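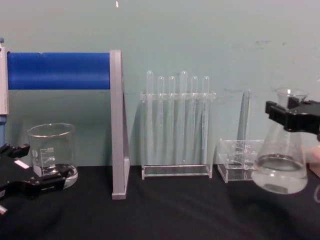

Photos: Solveig Grønli / Zendesholm Science Rooms

Glass on Black: The Bench Gallery

Welcome to the glassware page! We've been meaning to put these up for ages, and now that the new term is nearly on us we finally sat down and did it. Zendesholm is a small place with a big love of beakers, and if you've ever walked past a lab supply cupboard and wanted to open every door, you're among friends.

The black cloth is my favorite thing about this setup. Clear glass is so hard to look at properly on a white bench, where the edges just melt away, and then you lay down a piece of dark fabric and suddenly every rim and curve shows up. Sølve Granström talked me into it back in January and I have been laying cloth under everything I own ever since (salad bowls included).

A few notes on the things on the table, for those of you who write in and ask.

The beaker
Short, wide, flared at the top, with a proper pouring lip and white printed graduations up the side. I love printed graduations! They're never as exact as people hope, and if you want a real measurement you should go find a graduated cylinder, but for mixing up a batch of something or holding a bit of rinse water there's no nicer shape. Wide beakers also stay put when a class of thirteen-year-olds leans on the bench all at once.

The Erlenmeyer flask
Everybody's favorite silhouette. The narrow neck and sloping sides mean you can swirl it with real enthusiasm and keep the contents where they belong, and it's the first thing kids draw when you ask them to draw science. Sølve still swirls his the wrong way around, counterclockwise with the left hand, and gets beautiful results with indicator solutions.

The test tube rack
Clear acrylic, a shelf with holes in it and a flat base, and that's the whole design. We used wooden racks at Solberg when I taught there and they had a lovely worn look, but with a see-through rack you can watch what's going on all the way down the tube. For color-change work that makes a huge difference. You line up your dilutions from strongest to weakest and the whole row reads like a paint chart.

Acrylic does have its dislikes. Keep it away from acetone, keep it away from anything hot, and wipe it with a soft cloth, never a paper towel. Ours from Noseck went cloudy within one term of paper towels and I'm still a bit sore about it.

The tubes
Six in the rack, all clear, standing in one row. The rounded tops catch the light in the prettiest way, and I could have stood there all afternoon moving my head from side to side to watch the highlights slide along.
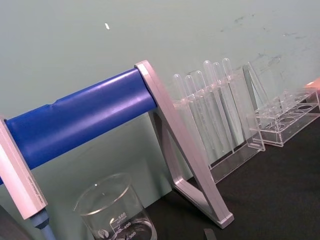
I'm also very fond of that big blue bar. It's such a strong, happy cobalt color, and next to all that transparent glass and acrylic it gives your eye somewhere to land. I like a bit of bright color on a bench. We once had a whole term of gray clamps and gray stands and gray trays, and the room felt like a dentist's waiting area. Now I say yes to blue whenever it's offered.

The pale wall helps too. Sølve wanted to repaint it white and I argued for leaving it exactly as it was, with that soft teal-gray that goes so well behind glass. We went back and forth for 3 weeks and I won.

If you'd like to try a glass table like this at home or at school, you don't need much. A dark cloth with no pattern, a plain wall, a few clean pieces of different heights, and light from above. Polish the glass last, after everything is in place, and use cotton gloves if you have them, as fingerprints show up horribly against black. Leave more space between pieces than you think you need. Then take far too many pictures!

More on the site
The Stavus open bench day has its own gallery, with 444 pictures at last count, so bring a snack.
Gallery 7 is all funnels. Yes, all of them.
Our swap list for spare glassware is open again. Small beakers and stoppers are wanted most, and we have more watch glasses than we could ever use.

Prints of anything on this page are free for classrooms. Write to Solveig with the gallery name and the size you'd like, and please tell us what you're teaching this fall, we love hearing about it.

Page updated Tuesday, August 29, 2023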